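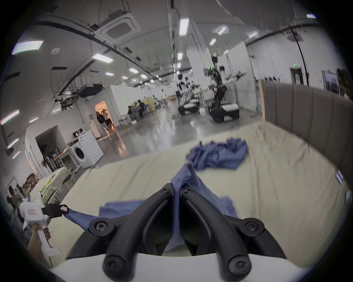
Where you grab a shirt matters more than how you fold it

May 2020

I've spent most of the spring on one question: if you teach a robot to fold shirts from human demonstrations, does it matter where the person takes hold first? We record with hand-held grippers, one in each hand, so whoever is demonstrating does the job with the same sort of fingers the robot will have. It's slower than using your hands and your wrists know about it by lunchtime.

The first set of demonstrations, back in March, had no rules. You picked the shirt up however you liked. We called that set Erlow, and it has 400 folds in it. The second set, Landeg, has 209, and every one starts the same way: one gripper on the collar, the other on a sleeve, then pull until the cloth between them is straight. Only after that do you start folding.

I trained the same model on each, with the same settings, and tried both on shirts that weren't in either set. Each got 113 attempts. The Landeg model finished more of them, with nearly half the data. I had expected the two to come out level at best, so I ran the Erlow one again from scratch in case I'd broken something. Same result, near enough.

Watching the failures helped. The Erlow model would go for the collar, change its mind halfway and close on nothing, or pick up a fold of the front and the bedding along with it. My guess is that it had seen too many good ways to begin and was aiming at the average of them. The Landeg model mostly fails later, when a sleeve slips out during the pull. It has no idea what to do then, as there are only 9 demonstrations where that happens and the person recovers.

A few caveats. All of this is shirts with collars. I tried a T-shirt out of curiosity and it pinched hopefully at the neckline and gave up. Soft bedding also makes the grasp easier, as the fingers can press down a bit under the cloth – on a hard table they skid.

Next I'm recording slips on purpose, letting go of the sleeve and picking it up again. That set is called Prernow. I'm also rewriting the Dunitz scripts so they stop throwing away any recording with a regrasp in it, which they have been doing since the start.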